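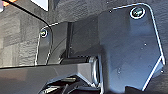 4.2 Where seasonal clothing goes

Journals > Housing and Home Life > Issue 2 > Article

Tenants in the Dredell and Urquhart buildings kept a storage diary from January to May. Of the 897 diaries handed out, 775 came back complete enough to code. Entries on winter clothing were the longest, and many listed the same coat in more than one place over the period. We coded each move by its starting point and its end point, leaving out laundry. 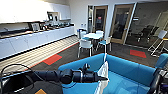 Rosângela Batista wrote in her diary that she stopped putting sweaters on the top shelf once she had forgotten them there for a whole winter. Similar remarks came from tenants in both buildings, mostly in units with a single closet. In these units, clothing moved to kitchen or hallway cabinets when the closet was full (Figure 2).

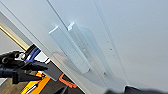 Figure 2. White cabinet front with two long bar handles.

Closed storage was used for items needed less than once a month. Hanging space was kept for work clothes, and 15 tenants reported giving up part of it to a partner or roommate.

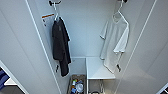
Did tenants with more hanging space move their clothing less often? Only in the Dredell building, where closets were deeper. In Urquhart the number of moves was the same for all closet sizes.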